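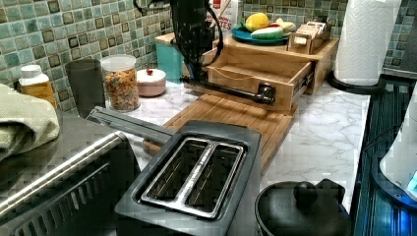 The Household Electricity Review, Second Year

The purpose of this post is to set out the results of the second annual review of electricity use at this address, and to record the changes adopted for the coming year. Readers who followed the first review will recall that it was prompted by a bill from Dundow that could not be matched to any known habit in the house. The first year was spent largely on learning to read the meter. The second has been more useful.

Total use for the year was 2,781 kilowatt-hours. The figure comes from the meter itself, read on the first day of each month and entered by hand in a ledger. It does not agree with the figure printed on the annual statement, which includes one estimated reading in February. Dundow was notified in writing and has corrected the account.

Method

Readings were taken before breakfast, at 7 a.m. where possible. Individual appliances were measured with a Trakurel plug meter, which was left in place for a full week at each outlet before being moved to the next. Appliances wired directly into the wall, including the range and the water heater, could not be measured this way. Their share was worked out by subtraction, and should be treated with caution.

The plug meter has one fault that other owners may wish to know about. It loses its running total if the outlet is switched off at the wall. Two weeks of refrigerator readings were lost in this manner in April, and the test had to be repeated in May, when the room was warmer. The May figure has been used throughout.

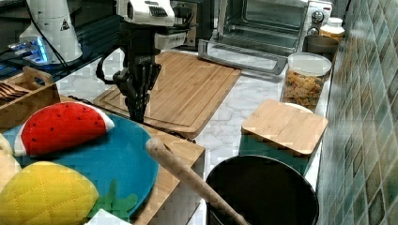 Heating and hot water remain the largest items, as they were last year, and together they leave little room for dramatic savings elsewhere. Small appliances nevertheless deserve a fair hearing. It is often said that anything with a heating element is wasteful, and the readings do not bear this out. A toaster oven, with its small interior and a pair of metal racks or so, has far less space to warm than a full range, and for a single tray of food it was the better choice in every week tested. It should not be left standing with the door folded down while it is on, a habit to which this household has been prone. For a meal of several dishes, the range is still preferred.

The refrigerator came out better than expected. The dehumidifier came out considerably worse. It had been running in the basement day and night since the move from Droltstead, on the advice of the previous owner of the house, and it had never been questioned. It now runs on a timer from late evening until early morning. The basement has been checked each Sunday for damp and none has been found — although the summer was a dry one, and the arrangement will be looked at again next year.

Standby Use

Last year's post promised a fuller account of standby use. Every item that remains plugged in overnight was measured, including the printer, the television, and a radio that is kept for storm warnings. The combined draw was 50 watts. The printer is now unplugged between uses, and the radio has been excused.

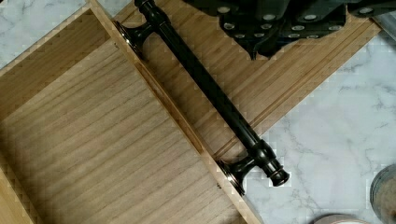

Drawer box and dark bar pull.

Costs and the Change of Plan

In March, Dundow offered a plan with a lower overnight rate and a higher rate between late afternoon and bedtime. The offer was declined at first. It was accepted in June, once three months of readings showed that laundry and dishwashing could be moved to the later hours without much hardship. The saving to date is $360, measured against the same months of the previous year at the old rate.

It must be acknowledged that the new plan does not suit every household. A neighbor in Bassey with young children tried the same plan and left it after one billing period. Anyone considering it is advised to keep a simple record of evening use for at least a month before signing. 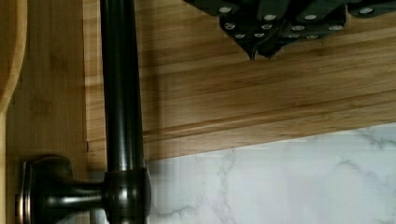
Close to the wood, tips pointed down.

Decisions for the Coming Year

The monthly readings will continue. The plug meter will go next to the sewing room and then to the garage, neither of which has been examined. The hall lights will be replaced as they fail, and no working bulb will be thrown out early.

The question of the water heater has been put off. It is old, it is not well insulated, and two quotations for a replacement differed so widely that a third has been requested. A separate post will follow when that quotation arrives.

Corrections to any of the figures given in this review may be sent through the contact page.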